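Walking off the Christmas pudding in Ernthorpe

2018-12-27

I do love these in-between days, when the fridge is full of odds and ends and all anyone wants is a sit down (and then, after the sit down, some air).
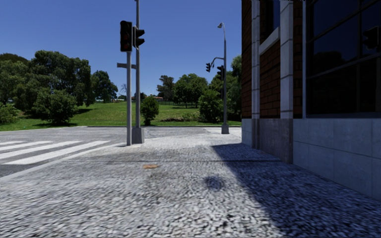

How far do you need to walk to feel human again after all that food? Two miles does it for me, at an easy pace, with a stop for tea halfway.

My usual loop starts by the library and goes down to the river, then along past the allotments, where the sprouts are still standing in rows as if we hadn't all had quite enough of them! I wore the new boots, a present to myself, and they rubbed a bit on the left heel, so thick socks next time. The café at Drirel was open, bless them, and did me a pot of tea and a cheese scone the size of a saucer. I'd sworn I wouldn't eat until supper but there we are.

In January I'd like to try the longer path out to Skalilon, up to 6 miles if you take in the old mill, and I've been told the mud is dreadful after rain. If you've done it lately, do leave me a comment and tell me whether I'll want my wellies.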